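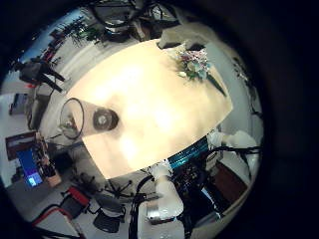 *Fig. 1 – Table ovale, verre couché et petit bouquet.*

## Finales de tours : la position de Philidor

Rapport de Bernadette Kincaid et Hollis Pettigrew, club d'échecs de Porkham

Nous avons étudié la finale tour et pion contre tour. Le défenseur garde sa tour sur la sixième rangée tant que le pion n'y est pas arrivé. Dès que le pion avance, elle descend donner des échecs par derrière.

Sur 60 parties jouées au club, 22 ont atteint cette finale. Dans la plupart des défaites, la tour avait quitté la sixième rangée trop tôt.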